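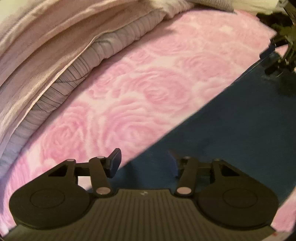 Samuele Vitale asked whether the fabric table would be sorted by colour or by type this year, as the last sale had both going at once and he spent most of it refolding.

Reading time: 3 minutes

Discussion followed. Shabnam Mughal said type first, colour second, with furnishing weights kept at the end nearest the door. Florals get their own pile, as they are what people ask for. The rose prints in pink and white should go beside plain navy and plain beige so buyers can see what they look like together. Agreed.

Minutes of the Prulunton Sewing Circle, October
Meeting opened 7.10 pm in the back room.
Chair: Shabnam Mughal. Minutes: Samuele Vitale.
Apologies: none received.

1. Previous minutes
Accepted with one correction. The overlocker went to Karon for servicing, not the steam iron.

2. Fabric donations
We have 84 pieces sorted and 37 still in bags. Pieces under half a metre go to the scrap bin unless they are quilting cotton. Anything with a musty smell gets washed before it goes on a shelf. Shabnam will take the first load home.

There was a question about bedding. Sheets and quilt covers are welcome if the cloth is sound, and several members said they prefer an old cotton sheet to new backing fabric. Fitted sheets are to have the elastic cut off first. Pillows and doona inners can't be taken.

3. Folding and labelling
Long pieces have been coming in folded six different ways. From now on they are folded selvedge to selvedge, then in thirds. Curtain lengths and anything that holds a crease are rolled. Rolls are tied with tape — no pins, no rubber bands.

Labels to show length, width and fibre if known. If the fibre isn't known, write "unknown" and leave it at that. Samuele has offered to do a burn test on doubtful pieces but wants to do it outside.

4. Stripes
Moved that striped fabric be kept with plains and not with florals. Some disagreement. Shabnam pointed out that a grey stripe is used as a plain by most quilters. Motion carried. To be looked at again after the sale.

5. Prices
Cottons stay at $7 a metre. Furnishing fabric is to be priced by the piece. A suggestion to mark down large florals was not supported.

6. Money
Takings from the remnant basket were $61. Half goes toward new shears and half is held over. Cesel has quoted for a second cutting mat and the quote will be tabled next time.

7. Other business
The shelf under the window gets too much sun and the folded edges are fading. Dark fabrics to be moved off it before next month. Samuele to measure for a blind.

The key to the tall cupboard is missing. Whoever has it, please put it back on the hook.

Actions
Shabnam: wash first load, ring Karon about the overlocker.
Samuele: labels, measure window, rolling tape.
Everyone: bring any empty cardboard tubes.

Meeting closed 8.35 pm.

We use cookies to remember your preferences on this site. Accept / Manage settings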